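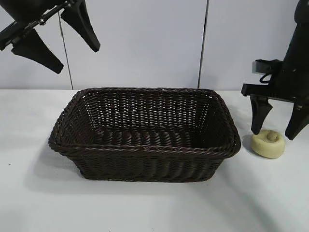 Storage & Organizing > Baskets, Bins and Trays

Home Topics Unread Members Log in
Search this site... Go

Musty smell from woven baskets in a closed cabinet

Ebuka Obi
I keep table linens in four woven baskets inside a built-in cabinet on an outside wall. The baskets are natural fiber, dark brown, rectangular, with no lining. Since March they have had a musty smell and it has moved into the napkins. I see no mold on the baskets or on the cabinet walls. A cheap humidity gauge on the middle shelf reads 60 percent in the morning and a little less by evening. The room outside the cabinet is normally ten points lower.

I have washed the linens twice. The smell comes back within two weeks. I would like to keep the baskets. Can the fiber be cleaned, and does it need a sealer afterward? The cabinet doors are solid and fit tightly.

Kolbrún Mikkelsen
Treat the cabinet and the baskets as separate problems. Natural fiber takes up moisture from the air and gives it back slowly, so a clean basket in a damp cabinet will smell again.

For the baskets:

Take them outside and vacuum inside and out with a brush attachment. Go along the weave, then across it. Dust packed in the corners holds most of the odor.

Wipe with a cloth wrung out in water and a few drops of dish soap. Do not soak. Soaked fiber swells, and a rectangular basket often dries with the corners pulled out of square.

Wipe again with plain water. Stand each basket on its side on a rack, in shade, with a fan on it. Allow two full days. The base dries last, particularly where the weave is doubled.

If the smell is still there, put an open dish of baking soda in the basket, tie the whole thing up in a plastic bag, and leave it for a week.

For the cabinet: the shelves are probably pushed hard against the outside wall. You want a gap of an inch behind them and some way for air to get in at the bottom and out at the top. Two small round vents per door will do it. Move the gauge to the back of the lowest shelf before you cut anything. That reading will be higher than the one you have.

I would skip the sealer. A clear coat on a finished basket covers the outer faces of the strands and leaves the crossings bare, so it still takes up water and dries more slowly.

Ernő Nyitrai
charcoal bags. i put Fliltik ones in a shoe closet, one per shelf, set them in the sun once a month. no smell so far. did not do anything to the baskets

Lindalva Dantas
Agree with the cleaning steps above, but check the linens too. Heavy cotton napkins can feel dry when folded and still be damp in the hems. Leave them out overnight after the dryer before they go in the basket. A loose cotton liner also helps, and you can wash it with everything else.

Ebuka Obi
Moved the gauge to the back of the bottom shelf. It reads 68 at seven in the morning. Shelves are tight to the wall, as suggested. I will pull them forward first and decide on the vents after that.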